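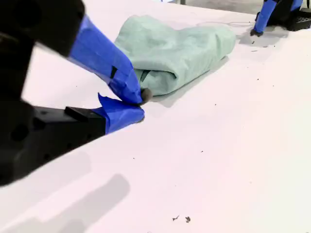

Green cloth on the white table, left gripper at the edge of the bundle.

6 August 2025

Second day with the Vokier trial kit and I'm still grinning! Kumudini set the loan up back in January, and I'd half forgotten we were on the list. We get 26 days with it. I've used up two and already want more.

Cloth was my whole afternoon. I'd run the sample routine 6 times before lunch and it kept stopping short, so I dropped the grip force to 200 on their scale (it goes up to 2000, no units given, which is my one real gripe with the manual). After that it took hold of a fold on the first go, and I let out such a yell that Afroza came in from next door.

The rubbery fingertip pads are lovely, small and grippy. The blue tape on the fingers is peeling near one tip, so fresh tape tomorrow. Must wipe the table too, it's full of specks.

Uthai wants to compare it with the Trirkov arms he tried. Fine, but he has to wait his turn! Tomorrow I want a proper fold, corner to corner, and I still owe Golnar the price list.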